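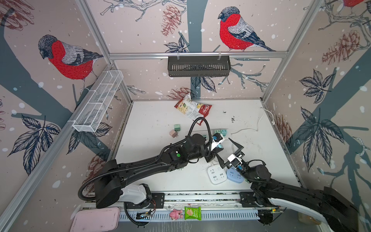 Zuzana Michalík reckons you can judge any workplace by its power strips and its snacks, and if both are within arm's reach she'll take the job. I've been turning that over ever since she said it, and I think she's right, so welcome to the November page of our Plollstead bits-and-bobs gallery!

For anyone new, this is where I put up the ordinary stuff that collects on our benches and shelves: the packets, the leads, the daft little ornaments. I started it when we moved into unit 15 and I kept finding things I was fond of in the middle of a clear-out. Samira Smadi does the proper tidying and I do the dithering.

The pair of power strips
Plain, useful and always wanted by somebody at the other end of the building. Samira's plan is to give every strip a label and a peg by the door at Plollstead (lovely idea, and I've bought the pegs), but so far the labels are still in my coat pocket.

The Chio bag
Red and white, crumpled, lying there on the white floor. I can't see a crisp packet without wanting crisps, which is why writing this page has taken me three trips to the cupboard. Oluwatosin Garba folds his empties into tidy little triangles and I've tried to learn, I really have, but mine spring open again.

The green packet on the ledge
Crackers on the front! I'm firmly on the cracker side of the great crisps-or-crackers row, mostly for crumb reasons. Imogen Lockwood says crackers are worse for crumbs and she's welcome to come and sweep up after both.

The pink pig
My favourite, obviously. Small, pink and sitting right beside the crackers as if it were next in the queue. I'd have a pig on every ledge if I were allowed. There's a pink tray further along as well, so I'm calling that a colour scheme.

If you fancy doing your own small tidy, our Tuesday hour is still going, straight after lunch. We pick one surface, put the rubbish in a bag, hang up whatever has a lead on it and leave the ornaments alone. Zainab Etim has got hold of a stack of Trokness boxes with lids, going at 37p each, and she'd like them out from under her desk, please. Ring extension 1465 if you want some.

Next month I'm hoping to do mugs. Send me your chipped ones, your stained ones and anything with a pig on it.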